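Birkside Sewing and Mending Circle, minutes for June 24, 2021

I took the notes again, so blame me for the spelling! We started with the fabric budget. There's $155 left until December, and most of us want to spend it on thread and decent needles. 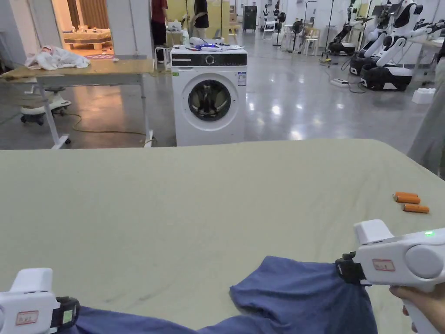
Issue 14

Next came the Bralberg cotton. The sample shrank badly in my wash, so I asked for a second quote from Singhal. Agreed (after a lot of chat about collars).

We also got 68 zippers from the Wodent closing sale, all of them black. Please take a few home! 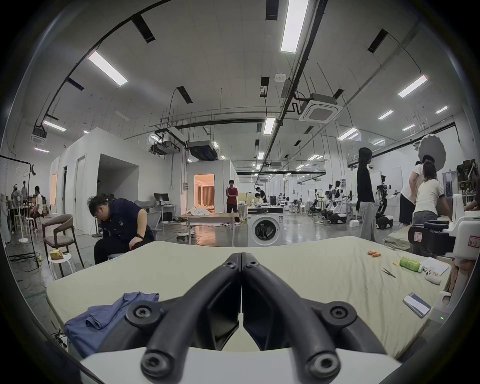
The swap day needs a better plan than last year's, when coats ended up on top of baby clothes and I couldn't find the tape measure until we were packing up. I'd like one end of each table kept for clothing and the other for odds and ends, much like the blue garment on the left here with the bottle and tweezers over on the right. Everyone liked that, and we'll try it with two tables.

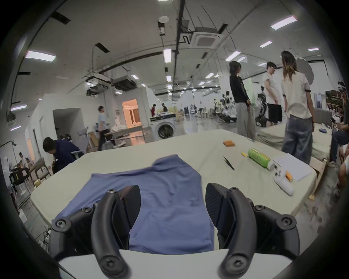 *Blue shirt on the green cloth, collar at the far side.*

Pattern library: five are overdue, and one of them is mine (sorry). Bring them next time. 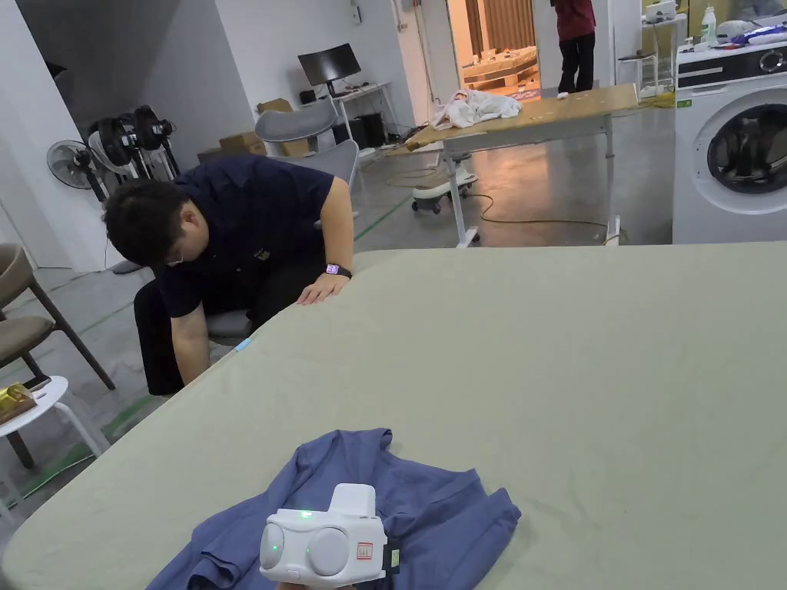 *At the big table.*

Last item was snacks. I'm bringing lemon bars, and we still need someone for coffee.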